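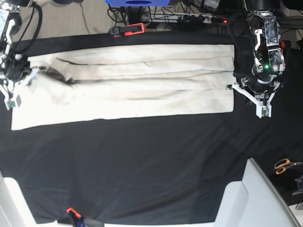
Cream garment, apparently trousers, on the black work surface, folded lengthwise.

Ticket: Songwriting credits wrong after re-registration, two tracks
Product: Hivbridge Rights Manager
Opened by: Ulla Midtbø, Malwood Music
Date: October 22, 2026
Status: Open, waiting on support

Hi team, me again, sorry! I've got two songs off the Björklund album where the writer splits have gone haywire and I can't work out whether it's me or the import.

Quick background. We settled a co-writing dispute back in March over the chorus melody on "Ukham". The agreed split is 60 to our writer, 34 to the second writer, and the last bit to the producer. I typed that in myself, saved it, got the green tick, went and made a cuppa. When I came back the producer had vanished and the claim was showing as "in conflict", so the royalties are on hold again. The second track has done exactly the same thing, and I hadn't even touched that one.

What I've tried so far:

Logged out and back in, cleared the cache. No change.

Deleted the producer's line and added it again. It saves, then drops off as soon as I refresh the page.

Tried a different browser on my colleague's laptop. Same behaviour, though the error had a bit more to it: "Contributor role not recognised for this territory".

Re-uploaded the signed settlement as a PDF. It's sitting there under Documents, so at least that part's working.

Update, after lunch: I went digging in the history tab and there are 5 edits on "Ukham" that I didn't make, all by a user called "system". Every one of them flips the producer from Composer to Arranger. My guess is the old pre-dispute registration is still live somewhere and it keeps overwriting the new one - but you'd know better than me.

Could someone please lock the old registration, or merge it, whichever is less likely to break things? And can you tell me if the hold comes off by itself once the splits add up, or do I need to lodge another form? I've colour-coded the affected lines in the spreadsheet I attached.

Cheers,
Ulla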